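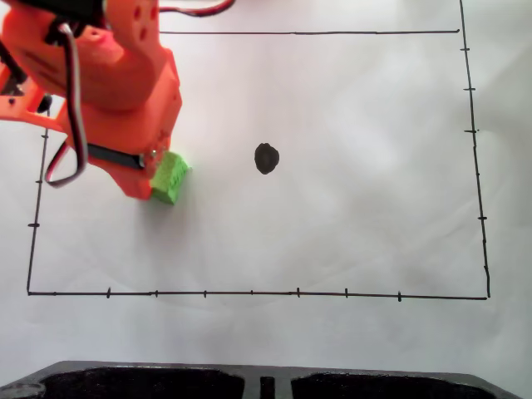

Most arguments about teaching a robot by demonstration are arguments about the model. I think they should be arguments about the start position of the object, and about who chose it.

The usual procedure for a small arm is simple. An operator moves a leader arm, the follower arm copies it, and the joint angles are logged with the camera images. Do this enough times and a policy can be trained on the log. Every step in that chain has received attention except the one at the beginning of each episode, when a person puts the object down somewhere and decides that the spot is different enough from the last one.

People are poor at this. Over the winter I went back through 589 demonstrations of a single pick-and-place task recorded on the Raltum bench. The operators had been told to vary the placement. In 465 of the episodes the object started in the half of the workspace nearer the operator's right hand. The policy trained on that set did well in the same half and badly in the other, and the first response of everyone involved, including me, was to propose a larger network.

The cheaper fix is a sheet of paper and a marker. Draw the boundary of the workspace, put tick marks along the sides, and mark one fixed point inside it. The start position can then be named, assigned before the session, and repeated. The spacing does not have to be exact to the millimeter. A hand-drawn tick is good enough, provided the sheet is taped down and the same sheet is used for collection and evaluation. When the sheet is replaced, the log should say so.

There are two objections that deserve an answer.

The first is that marks on the paper leak into the images. A policy that sees a ruled border in every training image may come to depend on it. This is true, and I have seen it happen: a Breviler arm that placed reliably on its marked sheet missed on a clean one. But a plain table leaks as well. It has an edge, a lamp reflection, a stain. The drawn sheet at least puts the cue where it can be tested, by flipping the paper over for 12 trials and comparing.

The second objection is that assigned placements make the operator slow and stiff, and that natural variation is the point of human demonstration. I accept half of this. The path of the arm should be left to the operator — the approach, the wrist angle, the small correction before the grip closes. Those are things a person does well and a script does poorly. The start position is a sampling decision, and a table of random numbers does it better.

Hand guiding, where the operator holds the arm itself, makes the matter worse. The operator's body stands on one side, the far corners are uncomfortable to reach, and the data thin out there. The Wan group moved from hand guiding to remote control for this reason and expected even coverage to follow. It did not. The operator's chair had simply taken the place of the operator's arm as the source of the bias.

I would go further and say that a demonstration count should not be reported without a coverage plot. A set of 700 episodes tells the reader how long somebody sat at the bench. It does not say what the robot was shown. A scatter of start positions takes a few lines of code if the positions were recorded, and cannot be recovered with much confidence if they were not.

The same applies to failed episodes. Most groups delete them during collection, with a key press, and keep no record. If the deletions cluster in one corner, that corner is hard, and the final set will be short of examples in exactly the place where more are needed. Keep the start position even when the episode is thrown away.

Recent posts
Leader arm backlash and what it does to the log
Wokwood gripper pads after a month of use
Camera mounts: check the screws on Monday
When to stop collecting
Notes on resetting the workspace between episodes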